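Speaker notes — "Gathering Wrist-View Examples in the Altley Kitchen"
Slot: 18 minutes, questions after. Konrad Pawłowska presenting, Oddur Vestergaard on the laptop.

**Slide 1 — Scope**

- Vavano collects demonstrations for a pick-and-place policy. One arm, one wrist camera, one operator.
- Today covers collection only. Training gets one slide at the end.
- Say early that all numbers are from the March round.

**Slide 2 — What counts as an episode**

- Starts when the operator closes the clutch. Ends when the gripper is open and clear of the object.
- 400 episodes recorded, 86 thrown out. Most of those were late starts — the operator was already moving when logging began.
- Failed grasps stay in if the operator recovers. They carry a separate tag.

**Slide 3 — Object set**

The first set was rigid boxes and cans. The policy did well on those and poorly on anything with an odd outline, so we added craft pieces, soft packaging and kitchen tools. Stitched items are useful: the outline goes in steps, the surface has a fine repeating grid, and printed-label cues show up in a different texture.
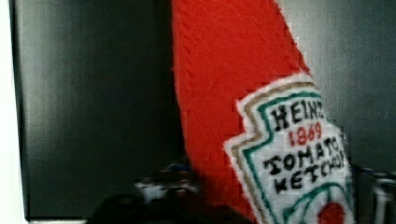 Labels matter more than we planned for. At close range the wrist view may hold one word and a patch of color, and the annotator still has to pick an object ID. Our rule is to assign the ID from the full episode, then mark each frame as full, partial or none for visibility. Druveck, our annotation tool, did not support the per-frame field until Oddur patched it.

Pause for the audience to look at the image. Do not read it aloud.

**Slide 4 — Varying the start**

- Object pose is drawn from a list before each episode. The operator does not choose.
- Nine start positions for the arm. Fewer than that and the policy memorized the approach.
- Background items get moved between batches — never within a batch.

**Slide 5 — Focus and exposure**

- The wrist camera has fixed focus. Close objects go soft toward the edges.
- Exposure is locked per batch. Auto exposure caused jumps when a bright object filled the view.
- We keep soft frames. Filtering them removed much of the final approach.

**Slide 6 — Operator load**

- Sessions run up to two hours, with a break at the halfway mark.
- Rejection rate climbs late in a session. Show the Hallgrímsson plot, left panel only.
- If asked about a second operator: planned, no data yet.

**Slide 7 — Training, briefly**

Same network as before, new data. Held-out objects only. Hand over to Oddur for the clip; if it stalls, skip to questions.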